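Cirkolau Community Play Library
Progress report to the Oneo Fund
2019-03-05
Prepared by Nantana Thongsuk, project lead

Dear Mareike,

What a winter it has been! When we last wrote, the play library was a row of shelves in the back of the Ateş Street hall and a paper sign on the door. We now open two afternoons a week, we have a proper lending desk, and families are coming back with their bags full and asking what's new.

Lending

Your grant agreement asked us to reach 600 loans by the end of this period. We made 656, of which 619 have come back on time and in good order. Most of the remainder were a week or so late, and Sohail Farooqui has been ringing round very patiently. A few jigsaws came home short of a piece, so we now keep a "nearly complete" box, and it has turned into one of the most borrowed things we own (grandparents seem to love the challenge).

The biggest change since October is in what people choose. We expected the board games and the wooden railway to lead, and they do go out every week, but the shelf for under-threes is the one we can't keep stocked. Parents of babies told us they don't want to buy things that will be outgrown by summer, and they'd like to try different textures and shapes at home first. We moved part of the games budget across to soft and sensory toys, as agreed with you by phone, and I'm so glad we did.
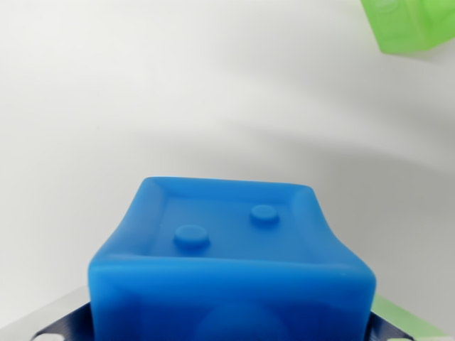
Cleaning took us longer to get right. Everything that comes back is washed or wiped, dried and checked before it goes on the shelf again, and in the first weeks the returns piled up by the sink until we had nothing left to lend! Yavuz Altıntaş built us a drying rack with three tiers, and most items are now ready again by the next session.

Sessions with families

Duygu Polat has been running the Akis mornings, our stay-and-play group for families new to the area. Roughly a dozen families come each time – more when it rains. She sings in Turkish and English, and several mothers have started bringing songs of their own. One of them has offered to lead a session after Easter and we've said yes, of course.

Money

Spending is in line with the budget apart from storage. The second set of shelving cost more than quoted, and we covered it from the printing line, as the school next door ran off our leaflets for nothing. We don't need to ask you for any change to the total.

What comes next

We'd like to try a Saturday opening, which working parents ask for again and again. The hall is free in the mornings and Sohail is happy to cover the desk. The online catalogue is still behind. The listings are typed up but the booking page isn't working yet, and I'd rather give you a date for it once I've spoken to the developer next week.

Do come and see us if you can. The kettle is always on during Akis mornings.

With warm wishes,
Nantana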